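Subject: Re: [juggling-home] Learning three at home without wrecking the place
From: Mortimer Pruitt
To: juggling-home list

Hello all,

Sajib Kanagaratnam wrote:

> I've been lurking since September and finally have a question of my own.
> I bought a set of three Flindetti beanbags and I practise in the living
> room after the kids are in bed. My trouble is the same every night. The
> first two throws are fine and the third goes forwards, so I end up
> walking across the carpet after it. My best run so far is 26 catches and
> I have no idea how I did it. Should I be standing differently? Would
> heavier bags help? And do people really practise with fruit, or was that
> a joke in the archive?
>
> Sajib

Welcome out of lurking, Sajib! 26 catches is a lovely number and you should be very pleased with it. I remember my own first run past ten and I had to sit down afterwards.

The walking forwards is the most common fault there is, and I had it for an entire winter. What happens is that you feel late for the third throw, so you shove it out in front of you to buy some time. The hand reaches, the ball goes away from you, the feet follow, and off you trot towards the bookcase. The cure is to slow the whole thing down, and the way to slow it down is to throw higher than feels polite. Aim for the top of your forehead at least. If your ceiling allows a bit more, use it.

Some people tell beginners to face a wall. I tried that and mostly learned to be frightened of the wall (and left a mark on the paint that I still hear about). What worked for me was the edge of a bed. Stand with your shins nearly touching the mattress and you can't walk forwards, and every drop lands at waist height or near enough. You save your back, you save the neighbours downstairs, and you get far more throws into ten minutes because you're never crawling under the sofa.
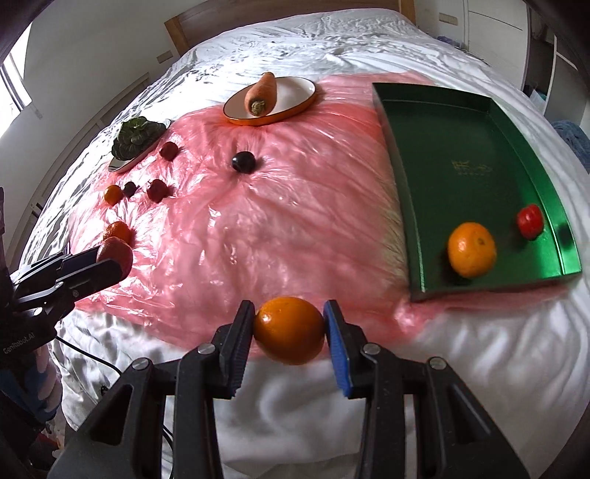 Two round fruits over a rumpled white bed sheet.

Do take the duvet off first, or at least fold it right back. A thick duvet swallows a beanbag and you spend your time digging. A plain sheet is much better.

Now for an actual routine, which is the one I give to everybody and which I pinched years ago from an old handout by the Ruvel club. Start with one ball and throw it from hand to hand in an arc, without looking at your hands at all. Look at the top of the arc. Do that until it is boring, and then do it a bit longer. Then two balls: throw, throw, catch, catch, and stop. The stopping matters. Start from the left as often as you start from the right, even though one side will feel as if it belongs to somebody else. Then three balls, but only three throws, and stop again with all of them in your hands. When you can do that cleanly several times over, add a fourth throw, then a fifth. It is so much nicer to finish a run on purpose than to have it fall to bits!
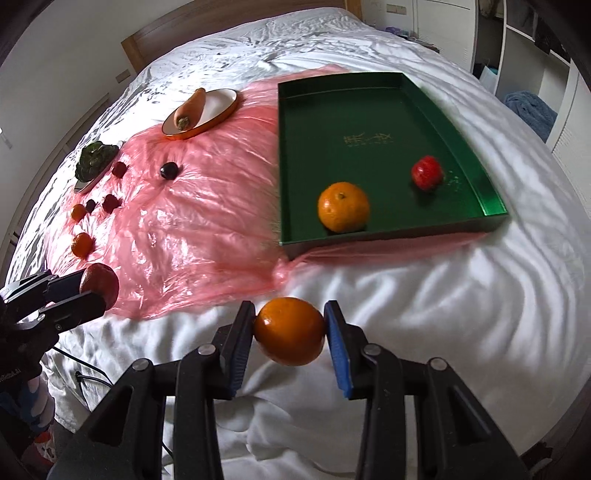 As for weight, I wouldn't rush out and buy anything. Flindettis are perfectly good bags and most of us have a set somewhere. I use Skura ones myself at 90 grams, mainly because I like how they sit in the palm, and I know Gallagher on this list swears by something a good deal heavier. And yes, the fruit was serious! A tangerine is a decent size for a small hand and cheap to replace, though it will roll when you drop it, and it bruises, so keep it for the odd bit of fun. The one thing I'd say is to match them. A tangerine paired with some redder round fruit, like the two in the photo, is all right for a bit of two-ball work, but if they differ in weight your throws will come out uneven and you'll blame yourself for it. Persimmons I've never tried. Ripe ones sound like a disaster.

How long to practise is another matter. I think short and often beats one big session by miles. I do ten minutes while the kettle and the toast are going, and another ten in the evening if my shoulders aren't tired. When you notice your elbows creeping up, stop, shake your arms out and have a drink of water. You will very likely find that the run you couldn't manage last night is just there the next morning — I still find that completely delightful.

Do write back and tell us how the bed trick goes. If the third throw still wanders, try saying "up" out loud each time you let go of a ball. It feels daft, so perhaps shut the door.

Happy dropping,
Mortimer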